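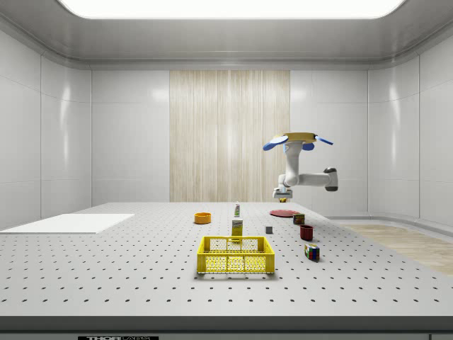 Please tell me you didn't tune the gripper on the basket first, wrote Siebe Verstraete when I shared the first of these. Start with small stuff, he said, and get the camera views sorted before you touch a single gain. Good advice, and I took most of it!

So, hi! I've been comparing two finger sets, Fumov and Kultach, on our simulated workcell, and this page is where I'm parking the pictures. Same arm, same table, same household objects (mug, bowl, plate, Rubik's cube and friends), and one controller for both. I've run 161 grasps so far and I'm nowhere near done — the bowl alone could keep me busy until November.

The close view is the one I end up staring at the most. Black fingers above and below something long and yellow, with a gap on both sides. I want that gap to be even before I close, and from a wide camera I just can't judge it.

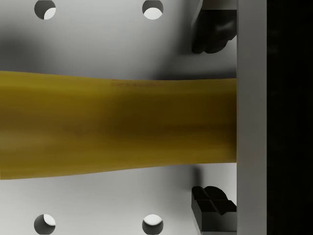

Nelly Lozano
Simulation and gripper testing, Trorkcombe

My favorite thing about working this close is catching bad alignment early. The Fumov fingers forgive me if I come in a bit crooked, the Kultach ones really don't, but they hold thin things better once they're on. I'd love a mix of the two (somebody build it, please).

Next up is the wide view from another side of the table, with the arm down low, the bowl nearest and the yellow basket off to the right. I use it for checking the path between objects, mostly so the elbow doesn't surprise me. 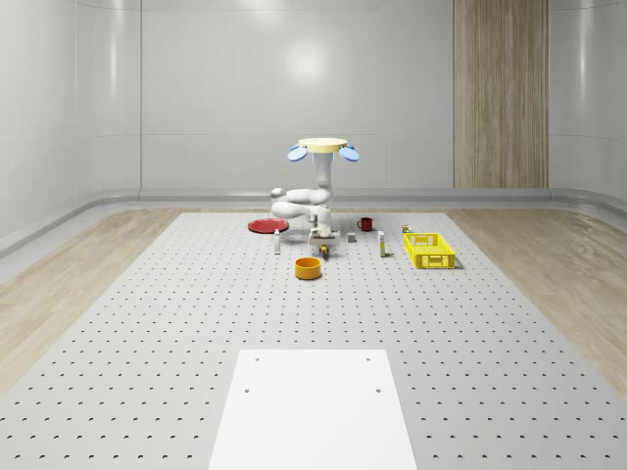 Have you tried slowing the last bit of the approach? Zorica Spahić asked in the comments. She gets cleaner grasps that way with soft fingers, and she'd drop the wrist camera rate before she'd drop the controller rate. I've put both on my list, with the slow approach first.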